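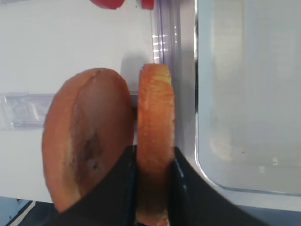 Picking cell drops one side after finger swap, is it the pads or the setup?

lagos_l
Posted 12 May 2025

We run one small picking cell on a bench, two-finger gripper, wrist camera, moving mixed pieces into clear plastic containers. In April we swapped the old fingers for a black set from Oltby. Since then it gets hold of pieces fine but they lean as soon as the arm lifts, always toward the left finger. Log says 213 picks on the last run with 11 dropped. Before the swap I'd have called two a bad day.

The Oltby rep says the fingers are "self-aligning" and that we should buy their pad kit. I have my doubts. Has anyone here had the pad kit fix a lean?

vpaiva
No. I bought the pad kit. It fixed the rep's sales numbers.

Before you spend anything, close the fingers on a strip of paper at the tip, then the middle, then the root. Pull it each time. If it slides out at the tip and grips at the root, your fingers are splayed and no pad will help you for longer than a week.

Renata T.
Disagree with Valdir, a bit. Pads do wear, and on anything with a slick crust or skin they wear where you can't see it. But I'd want to know how the home position was set after the swap. Did you re-zero the gripper, or only bolt the new ones on?

lagos_l
Bolted on, ran the homing routine from the menu, went to lunch.

Renata T.
The menu routine only finds the open stop. It has no idea how thick your new fingers are. You need to close it by hand with the power off, measure, and type the offset in yourself. Page seven or so of the gripper manual, depending which printing you got.

subbarao_k
Or skip all that and get a better grasp model. We moved to the Plunora planner and it simply picks a better angle. It learned around a bent finger for us.

vpaiva
"Learned around a bent finger." So you have a bent finger and a subscription.

subbarao_k
I have a cell that runs. Our drops went down and I haven't touched a hex key since.

vpaiva
And when someone finally straightens that finger, you get to train it again. I'll take the hex key.

FarzanaM
Can I ask what the pieces are? If you're grabbing a big rounded thing and something thin at the same time, the wide one sets the gap and the thin one just goes along for the ride. That would lean no matter how good your zero is. I chased one like that for days and all the while it was picking two.

lagos_l
It does grab two together now and then, yes. I had been counting those as successes, which I'm now less happy about.

FarzanaM
Then your 11 may be low. Go back through the wrist camera clips and count the doubles separately. Hegde's viewer lets you step through by grip close event, it's clumsy but free.

Renata T.
Good catch. Still do the offset first though. No sense sorting clips from a gripper that is out of true.

lagos_l
OK, did the paper strip. Tip: slides right out. Middle: some drag. Root: tight. Both tries the same. So Valdir gets that one.

Took the left finger off and found a crumb of something hard between the finger and its mounting face. Cleaned both faces, put it back, snugged the screws evenly in turns, closed by hand and put in the offset. Paper now holds at all three spots.

vpaiva
A crumb. And they wanted to sell you a pad kit.

subbarao_k
Great, but has it run? One strip of paper isn't a shift.

lagos_l
Fair. Only a short batch so far. No lean that I could see, but I'm not calling it fixed on that. It also still picked up two at once, so that's a separate problem and Farzana was right to bring it up.

FarzanaM
Lower the approach speed before you play with the model. And set a maximum width on the close, so it flags anything wider than your widest single piece. Won't catch a thin one tucked in beside a small one, but it's a start.

Renata T.
Also wipe those mounting faces every time the fingers come off. We have it on the same card as checking the camera bracket. The Roller arms in our shop have a lip there that collects everything.

vpaiva
Don't trust the width flag by itself. Ours read 2048 for every pick for a month, which is just the sensor maxed out. It was unplugged.

lagos_l
Checking that the width sensor is plugged in. Will post the next full run, good or bad.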